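Home Issues Authors Submit Search

Reading time: 6 min

4. Upkeep of the paired hand-held grippers

4.1 What the station is

The claims made for hand-held collection in Section 2 rest on a plain assumption: that the grippers an operator holds on Monday are, for measuring purposes, the same ones that operator held the month before. We did not find this assumed so much as never raised. The handbook supplied with the Dareck station gives over 300 words to unpacking and a single line to upkeep, and that line tells the reader to keep the lenses clean.

The station itself is modest. An operator wears a harness with straps over the shoulders and holds two grippers, one in each hand. Each carries a marker cube, from which the pose of the tool is worked out, and a camera that looks along the fingers. A further camera is worn on the head. Small objects are set out on a white table and the operator picks them up, moves them and puts them down. The recordings are later used to train the Beso arm, whose fingers are meant to match.

We kept a fault log for the station from June onwards. It holds 234 entries. We make no claim that the list is complete. Operators wrote down what annoyed them, and a fault that annoys no one can run for weeks.
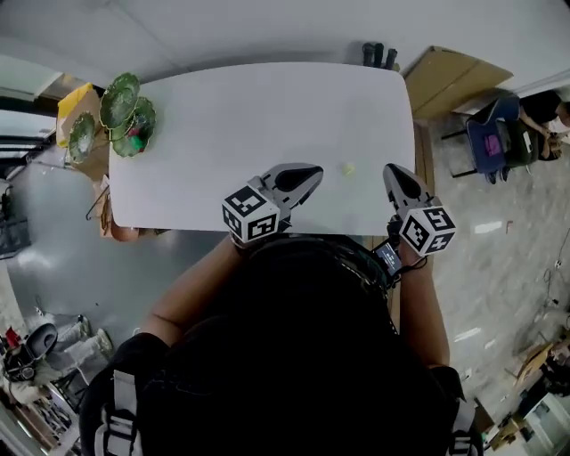 Most entries fall under cables, cubes or pads, and it is the cubes that should worry anyone planning to copy this set-up. A loose cable stops the session, and the operator knows at once. A cube that has turned slightly on its mount stops nothing. The markers are still found, the software still reports a pose, and the pose is wrong by a fixed amount until somebody checks it against a known position. In the log, the gap between the last good check and the entry for a turned cube was usually longer than we would have liked, and in several cases we could not establish it at all, for want of any earlier check.

The maker's answer to this is a start-up routine in which both grippers are brought together in front of the head camera. We doubt that it does what is claimed. It compares one cube with the other, so an error shared by both passes without comment, and an error in one is reported without saying which. We replaced it with a metal block fixed to the table, cut to take the closed fingers in one position only. The block is crude. It has its own faults, chiefly that tired operators do not push the fingers fully home, and we cannot say that our figures before and after its arrival are fairly comparable.

4.2 Finger pads and the opening

The black pads on the fingers wear. This is expected, and the supplier Maurya sells them in sets of 2. What we had not expected was how far the wear would depend on the operator. People who close the fingers hard on a light object, a small ball for instance, take the leading edge off the pad long before the middle shows any change. The finger then closes a little further than it did, and the recorded opening for the same object drifts downwards. A policy trained on early and late recordings together is being told two different things about how wide the same ball is.

One may ask whether the drift is large enough to matter. We tried to settle this and failed. The Beso arm has its own slack in the fingers, larger on some days than the effect we were looking for, and any test that ends with the arm picking something up measures both at once. Earlier work that reports "no loss from pad wear" appears to us to have the same trouble, without saying so.

Our present practice is to change the pads on both grippers together, at a fixed date, whatever their state. It wastes pads. It also gives each batch of recordings a clear start, so that a later reader can at least leave out the end of a batch if they distrust it. The opening is measured with a feeler gauge straight after the change, and the reading is written on the batch sheet in ink. Before we did this the readings were typed into a shared file, where we found several that had plainly been copied down from the row above.

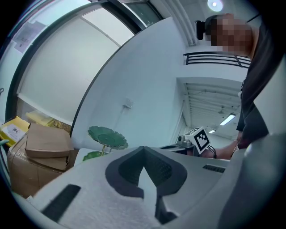 Saxena disagrees with us on the fixed date. In his view it throws away the one thing the log is good for, namely a record of how each gripper ages in the hands of a given person, and he would sooner see the opening measured every morning and the pads left alone until they fail. He adds that our rule hides the wear by design and then reports that little wear was found. We accept the second point. On the first, we note that morning measurement was tried and was skipped on most busy days, which is when the pads are worked hardest.

4.3 Cleaning, lenses and the handbook line

The gripper cameras sit low and see a good deal of the tool's own white body, with the workspace beyond it. A smear on the lens therefore tends to show first against the body, where an operator has no reason to look, and only later over the object. Wiping at every break cured the smears and brought a new fault: on 2 occasions the cloth had nudged the lens ring, and the focus was off for the rest of the session. Operators now wipe only the front glass, with the other hand holding the ring. A still from each gripper camera is saved after every wipe and set against the one from the last pad change. 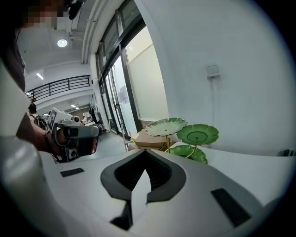
Figure 4. View from a gripper camera, with the finger opening at the bottom and a second hand-held gripper beyond it.

The comparison of stills is done by eye. We looked at Asora, a tool that claims to flag a shifted lens without human help, and ran it over our saved stills for the whole period. It raised a flag when the room lights changed and stayed silent for one of the two focus faults. It may do better in a closed cell with steady light. Our room has a large area of glass, and daylight comes and goes across the table.

4.4 What we would not claim

It would be easy to read the foregoing as a maintenance plan. We would rather it were read as a list of things that went unchecked. The block, the dated pad change and the saved stills each came in after a fault had already spoilt recordings, and each was chosen because it was cheap. None was tested against doing nothing, with the same operators and the same objects, over a period long enough to tell.

We also have no second station. Whether the cubes turn on their mounts because of the mount, the screws, or the way our operators set the tools down between takes is open. Hemant Saxena has suggested a rest with a cut-out for each gripper, so that neither is ever laid on its cube, and one is being made. Until it has been in use for as long as the log already runs, the figures in Table 3 should be treated as belonging to this pair of grippers and to nothing else.

Related items
Slack in the fingers of the Beso arm: a second look
Marker cubes and the trouble with start-up checks
Section 5. Recordings left out, and why
Pad wear and recorded opening: notes on the batch sheets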